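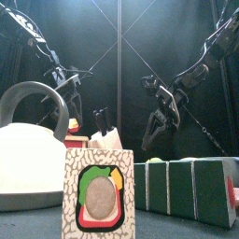
The Table That Does Not Stay the Same

By Nerea Garrido

In the laboratory at Nakuvgate they have a rule for the morning. Before the first trial, somebody who did not work on the table the evening before must put the objects in place, and must do it without looking at the photos of yesterday. The rule sounds small. Consuelo Ortuño, who leads the group, told me that it cost them most of a year to understand why they needed it.

Her group teaches pairs of robot arms to do kitchen work: to pick up a thing from a crowded table, pass it from one hand to the other, and put it where it belongs. The method is learning from demonstration. A person guides the arms through the task many times, the cameras and the joints record everything, and a neural network learns to produce the same kind of movement from what the cameras see. Many laboratories work like this now. What Ortuño's group wanted to know was more modest, and I think more useful. They asked how much of what the robot learns is about the object, and how much is only about the place where the object usually stands.

The first answer was not pleasant. In the spring they had a policy, as they call the trained network, that could pick up a toy food piece and hand it over with very few mistakes. Then Unai Aguirre, a doctoral student, cleaned the table on a Friday and put back the larger objects a hand's width more to the left. On Monday the arms went to the old place, closed the grippers on air, and carried the air very carefully to the other side.

"It was a beautiful movement," Aguirre said. "I have the video still. The handover is perfect, only there is nothing in it."

From this failure came the project, which has the name Estico. The idea is simple to explain. The group collected 2000 demonstrations and divided them in two sets. In the first set the larger objects, such as boxes and a kettle, stayed in the same position and only the target moved. In the second set, everything moved between one demonstration and the next. They trained one policy on each set, with the same network and the same number of training steps, and tested both of them on arrangements that neither had seen.

The policy trained on the fixed table did well when the test looked like the training, and badly otherwise. The other one was a little slower and a little less exact on the easy arrangements, but it kept working when the table changed. The surprise for the group was how few of the moving demonstrations were necessary. With 342 of them mixed into the fixed set, in place of the same number of fixed ones, they recovered most of the difference. Adding more helped, but each time less.

Nasrin Azimi, who wrote most of the evaluation code, is careful about this number. She repeats that it belongs to their table, their cameras and their tasks. In a bigger space it would surely be another one. She is more interested in which demonstrations do the work. When she looked into the 342, the most valuable seemed to be those where a large object partly hides the target from one camera. The person who guides the arms has to come in from a different side, and so the network sees that the same goal can be reached in more than one way.

This brings a practical problem. Such demonstrations are tiring. With two arms, the operator must think about the gripper that is working and also about the other one, which has to wait somewhere without touching anything. Azimi showed me the log of one afternoon in which the operators threw away almost as many recordings as they kept. The usual session is 90 minutes, and after this they stop, even if things go well.

Not everybody is convinced. Bronwyn Lowther, who works on motion planning at Clitgate and has read the draft of the paper, thinks that the comparison is fair but that the conclusion is too soft. In her opinion, a robot that must be shown every kind of disorder will always meet a new one, and some part of the problem should be given back to geometry: measure where the objects are, then plan around them. Ortuño does not disagree completely. She says that a planner needs a good model of every object, and that a shiny round surface has spoiled many good models for her.

The group has run 838 test trials until now, and wants to repeat a part of them in December with new operators. The question is if people who did not grow up with the system, as Aguirre says, produce demonstrations with more variety, or simply worse ones. He expects a mix of both.

When I left, he was preparing the table for the next day. Then he remembered the rule, took his hands away, and went to look for a colleague.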